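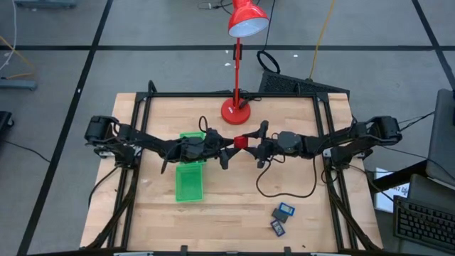 Figure 1. Wooden tabletop with a small red cube at the center.

Drinking Water Habits at Triveck Hall – Project Report

The aim was to find out how much bottled water students in the hall buy, and if a refill point would change that. We handed out 200 paper forms in May and left a box by the mail room. First-year students were the most willing to fill them in. Most people who bought bottles bought them one at a time from the Billberg store, usually on the way to class.

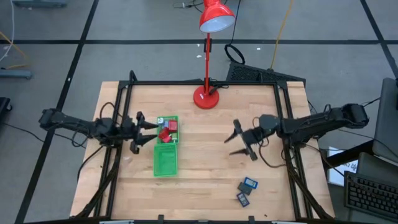 Why did we use paper forms?
The hall email list was out of date, and paper reached everyone on each floor.

The forms asked for bottles bought per week, price paid and reason for buying. Taste came up more than price – we had expected the reverse. Three forms were left out of the totals for missing pages.
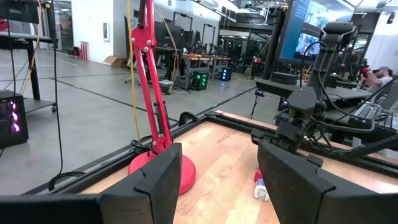
Fatos Hodžić
Student, data and write-up

The refill point on the second floor opened late, so the follow-up covers only part of the term. Damir Babić kept the meter readings, and the last one was 3231 liters. The full table is in Appendix B.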